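02/01/2018

# Open day at the Ondunix lab, Stinthorpe

We finally got to go! The Ondunix robotics lab in Stinthorpe opened its doors for an afternoon, and I spent most of it glued to one table, watching an arm called Belay at work around an ordinary kitchen kettle. Groups went in six at a time, with three demos on the board, and I'd have happily sat through all of them twice. The staff let us ask anything (and we did).

The kettle table was the one I'd come for. You could stand right up close and see everything, power strip and all. 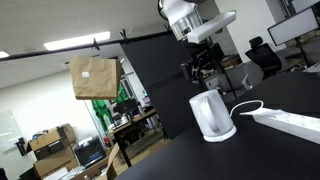
Drullia wrote in after reading the first version of this page to say that the talk on gripping curved things was the best part of the day, and that it should be twice as long next time. I agree! Smooth, round objects are harder than they look, and the speaker had plenty of good stories about dropped mugs.

Next up is a much closer look, from down at the gripper. I love all the little linkages and pivots.

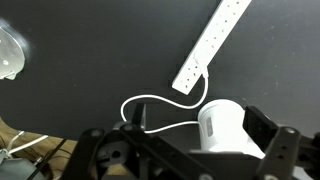
*Gripper level: black fingers, white cable, power strip beyond.*

I went back for a second look before we left, and this is my favorite of the set. Those fingers are so slim for the job, and I could have watched them for another hour. 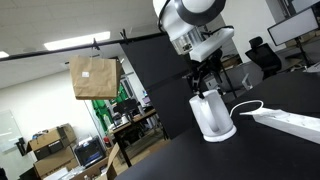 *Belay with its fingers closed at the top of the kettle.*

The next open day is planned for May, with two new demos. We're bringing the kids, and I'm already working on my list of questions.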